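Bench notebook, Fultcombe workshop
April, started 8:40

Paste trials, continued from the previous page. Still looking for a wheat starch paste that holds the spine linings on the Figueiredo ledgers without cockling the paper. Batch C was too stiff. It dragged under the brush and left ridges that showed through the lining after pressing.

Batch D: 50 g wheat starch, 252 ml deionized water. Soaked overnight, poured off nothing. Cooked in the double boiler, stirring by hand the whole time. The starch turned translucent at almost 70 C and thickened fast after that. Kept it on the heat until it fell off the spoon in sheets, then cooled it in a covered jar set in tap water. Strained twice through the horsehair sieve. Second pass caught very little.

Thinned a portion to the consistency of light cream for the linings. The rest stays thick for board work. Label on the jar says D-thick, D-thin. Please do not mix them back together (Hemi, this is for you).

Test strips: kozo tissue on offcuts of the old ledger stock, grain parallel on one set and crossed on the other. Pressed between blotters and spun polyester under the small weights. Changed the blotters at 15 minutes, then at one hour, then left alone.

11:20. First strips out. Parallel grain lies flat. Crossed grain has a slight curl toward the tissue, less than batch C gave. Peel by hand from one corner: the tissue tears before the bond lets go. For a lining that is stronger than we want. Donal asked whether it would still release with a damp swab. Tried it on a strip -- lifted clean after two minutes under a poultice. Good enough.

Methyl cellulose mix for comparison. Heather made this up last month and the jar is still clear, no smell. Brushed out more evenly than D-thin but the bond is weak, and the strip came away when flexed. A blend might do it. Suggest three parts D-thin to one part methyl cellulose as a start.

Humidity has been drifting. The dial on the wall and the Prurnik logger disagree by four points and I trust neither. Fouad is going to check both against the salt jar. Until then, write down both readings.

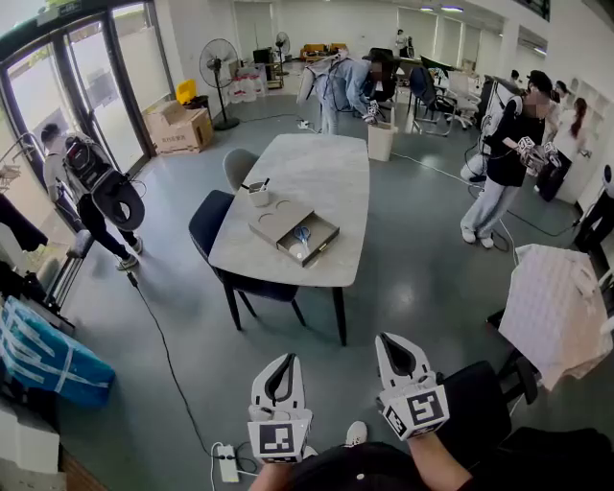 1:50. Blend mixed, 3:1 by volume. Handles well. A little more working time than straight paste, enough to reposition a full-length lining once. Put down four strips, same layout as this morning, same weights, same blotter schedule.

Amnuay wants the second ledger consolidated before any lining goes on. Agreed. The leather at the joints is powdering and the paste will darken it if it gets there. Mask the joints with polyester film first. Also the sewing on gatherings near the back is broken at the kettle stitch, so resew before lining.

4:30. Blend strips out. Flat in both grain directions. Peels with firm pressure and takes a few fibers with it but no surface skin. Best result so far.

To do:
Repeat the blend with a fresh cook, to see if the result holds.
Order blotter from Sokurier, the heavier weight.
Wash the sieve properly. There is dried starch in the rim.
Ask Heather what concentration the methyl cellulose was. The label has rubbed off.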